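How to Trim and Portion a Whole Beef Liver

Buying a whole liver is cheaper than buying slices, and most butchers will order one if you call ahead. The steps are simple, but the knife needs to be sharp and the meat needs to be cold.

What you need

A boning knife or a long slicing knife
A large cutting board with a damp towel under it
Paper towels
Freezer bags and a marker

Step 1. Chill it

Put the liver in the freezer for 10 minutes before you start. Cold liver holds its shape and slides around less. If you bought it frozen, thaw it in the refrigerator in a deep tray and stop while the middle is still firm.

Step 2. Peel the membrane

Pat the surface with paper towels. Nick the thin outer skin at the thick end, work a fingertip under it, and pull slowly toward the thin end while pressing the meat down with your other hand. If the skin tears, start again from the nearest edge.

Step 3. Cut out the vessels

Turn the liver over and find the large tubes on the underside. Cut along both sides of each one and lift it out. Small ones can stay. Fresh tissue is moist and reddish and reflects a lot of light, so turn the board if glare hides the spot you are cutting.
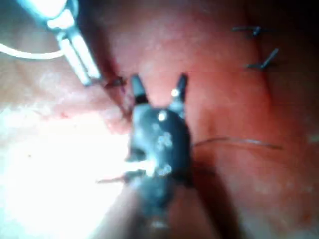 Step 4. Slice and pack

Cut across the lobe on a slight angle. Thin slices suit frying with onions. For pâté, cut cubes instead. Weigh out 100 grams per person for a light meal and put 2 portions in each bag. Press the air out, lay the bags flat, and write the month on them. A bag marked April should be eaten by July, which is 3 months.

Clean up

Rinse the board in cold water first, then wash it with hot water and dish soap. Scraps can be boiled for the dog, in small amounts.

Written by Octavian Pop
Updated 12 January 2020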